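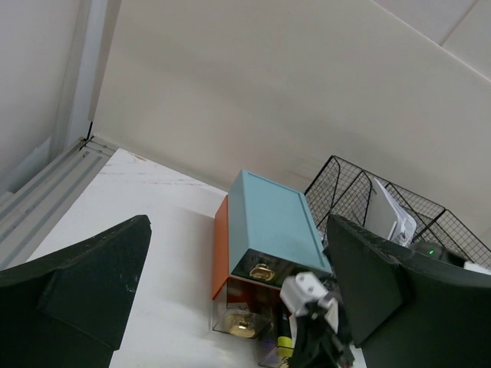 Figure 1. White tabletop in the corner of the room, with faint reddish-brown streaks near the wall.

Stain Removal from Coated Work Surfaces
Project report, February 12, 2019
Sherif Soliman and Aishwarya Rai

1. Purpose
The project compared two cleaners, Grellance and Drelix, on white coated panels. The question was whether either one removes tea and rust stains without dulling the coating.

2. Method
Panels were cut from a single Tesley sheet and stained in July. Each stain was left to dry overnight. Cleaner was applied with a damp cotton cloth under a weight of 500 g, and the cloth was moved in straight strokes along the panel. Gloss was read before and after at the same marked points.
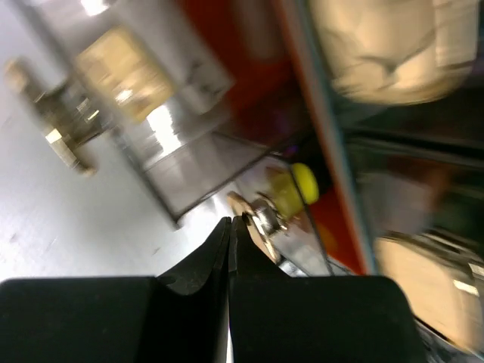

The cloth was changed after every panel. An early run with a reused cloth gave uneven results and was dropped. Wear was tested separately, with 3000 strokes per panel and no stain present. Two panels were cleaned with water only and served as the control.

3. Results
Tea stains came off with both cleaners. Rust did not respond to Grellance at all within four passes. Drelix lightened it, but a faint outline remained at the edge of the spot, where the deposit was thickest.
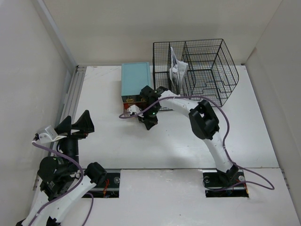
Loss of gloss was small for Grellance and about 4 percent for Drelix after the wear test. The control panels showed no change that the meter could resolve. Readings near the cut edges were left out – the meter foot did not sit flat there.

4. Discussion
The Palaniappan method calls for a rinse between passes, which we skipped. Residue may account for part of the gloss loss. A repeat with the rinse included would settle this.

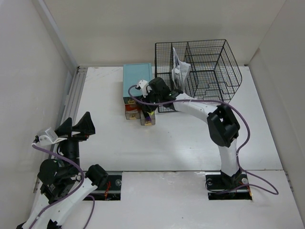
Figure 2. White tabletop with transparent drawers and a light blue box toward the back wall.

5. Remaining work
Ink stains and older panels have not been tested.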